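The Spoon Shift

I took the job at Luson because my sister-in-law's couch was getting narrow and the ad said "no lifting." Which was true! There's no lifting. What there is, is spoons.

The posting was in Prustthorpe, out past the bus garage, and the title was Domestic Task Attendant. I'd pictured a hotel. I bought shoes for it.

Luson was trying to find out whether a machine could do the chores in an ordinary kitchen, or on a shop floor, or anywhere people were tired of doing them. They had a program called Rurno that was supposed to learn by trying things. My end of it was to dump the flatware out, press the green key, watch, and write down how it went. Then dump it out again. I got paid by the hour, and I'd have done it for less, but please don't tell them.

You'd think sorting spoons would be the easy one. I did. My nephew could do it when he was 4, and he was not a gifted child, he ate a candle. But a spoon is a slippery little thing when you look at one all day. It rocks. It lies on its belly or its back, and those are two different problems. It gets cozy with another spoon and the two of them act like one fat spoon. I never gave spoons a thought before that winter and now I can't eat soup without checking which way the handle's going.

The first week Rurno could pick one up maybe every few minutes. It would come down slow, pinch, miss, go back up and hang there. I used to talk to it. "Little to the left, honey." It couldn't hear a word, there wasn't a microphone in the place, but I'd said the same to my husband for years with about the same results.

By the second week I had opinions. I liked the left arm better. The left arm was careful. The right arm was a show-off, it would fold itself up over the trays like it was guarding its lunch. I wrote that in the notes and got a message from upstairs asking me to please stick to the form. 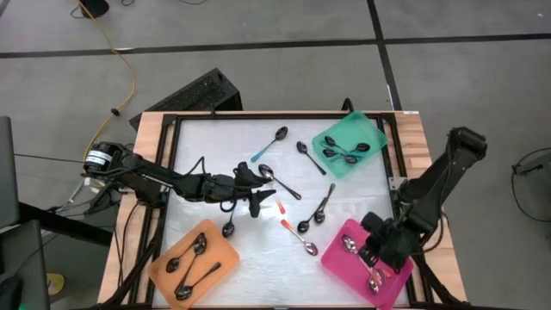
Fiction / Short Stories / Work

So there's spoons in the orange tray, and spoons in the pink, and spoons in the teal one, and still a whole mess of them lying loose in the middle, and the clock says I've got an hour left. My form has a box for "done" and a box for "not done." I had been asking for a third box since I started.

The target was 300 clean runs in a row. Upstairs had a name for when it would get there: they called it the Bite, as in, once it bites, it bites. There was going to be a cake. Someone had already ordered the cake, I saw the receipt on the printer, it was for April.

On 30th January we were on run 3,762 and the longest streak so far was 3.

I want to be fair to it. When it got one right, it was lovely. The fingers would come down on either side of a handle, and close, and up the spoon went, and I'd feel it in my own hand. I'd clap. Then the next one would be lying half under its neighbor and the whole thing would go to pieces, and I'd sit there with my wrists twitching, because every part of me knew how to do it and my job was to not.

That was the hard part of the work, if you want to know. Sitting on my hands.

And that evening I didn't. There was one spoon left over that it kept going at and going at, and it was close to nine, and the heat had gone off like it did every night. I hit the stop key, the way they'd trained me, and I waited for the light. Then I reached in and turned that spoon a tiny bit. A quarter turn, if that. Handle out, the way you'd pass scissors to a kid. I started it up again.

It got it the very first try.

I sat there with the pen over the form for a good long while. I thought about the cake. I thought about my sister-in-law's couch, and about all those people out there in their kitchens, waiting on this thing to come and do their dishes – and me, I suppose, standing behind every one of them in my new shoes, turning the spoons.

I checked "not done." Under it, in the margin where I wasn't supposed to write, I put: needed help with one, was very good about it.

Then I dumped them all out and pressed the green key.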